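Print this page
E-mail this page

Speaker notes — Drying racks and mug storage in small shared kitchens
Wetard facilities session, June 2018

Slide 1. Scope. This talk covers hand-washed drinkware only. Plates, pans and anything that goes through a machine are in the Brestotitz handout. Keep this to one sentence and move on.

Slide 2. The problem. A shared kitchen with no assigned mugs collects more mugs than it has rack positions. Once the rack is full, mugs go down on the counter next to it, some washed and some waiting to be washed, and the two groups mix. State the rule early: a mug's position should tell the next person what condition it is in.

Slide 3. Rack geometry. Three terms to define before going further.
Tines: the upright wires. Spacing is set for plates, and most mugs will not sit between them.
Base grid: the parallel rungs. Mugs drain here, rim down.
Side rail: the top wire along the edge. Takes clips or hooks if the wire gauge allows.
Mention that a rack on low feet needs a tray or a sloped board under it. Water left under the feet marks the counter.

Slide 4. Side clips. A clip with a hook takes a mug by its handle and leaves the base grid free. Load is the limit. A rail with every clip in use on one side can tip a light rack, so put weight on the opposite side first. Handles vary more than people expect — test the thickest one before ordering. The Nambiar kitchen ordered clips in December without doing this and had to reorder.
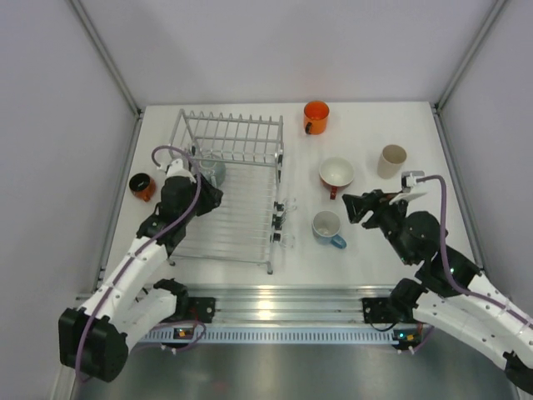
Should mugs be dried rim up or rim down? Rim down on an open grid, so that water runs out and air can get in from below; rim up only after they have been dried with a towel.

Slide 5. Sorting by shape. Wide mugs take the most grid area and go on last. Tall cups without handles cannot use the hooks, so reserve grid space for them at the back, where they are less likely to be knocked. Glass mugs go inside the rack and stay off the counter. Color is useful for one thing only: people recognize their own mug faster, and it gets put away sooner.

Slide 6. Counter zones. Mark 2 zones, one on each side of the rack. Dirty on the side nearest the sink, dry on the side nearest the cupboard. No mugs in front of the rack, as that space is needed for loading.
Dimensions used in the Wuvby layout: rack zone 400 mm deep, clear counter 700 mm wide. Read these out slowly. People write them down.

Slide 7. Capacity. Wuvby had 36 mugs in circulation before the change. The surplus went into a closed box under the counter, to be drawn on when one breaks. If asked about the right number, say it depends on how often the rack is emptied, then go back to the slide.

Slide 8. Routine. Empty the rack before washing, never after. Wipe under the feet at the same time. Check the clips for cracks when the tray is cleaned.

Questions. Leave the zone diagram on screen. Spare clips are in the bag for anyone who wants to try one on the demonstration rail.

Print this page
E-mail this page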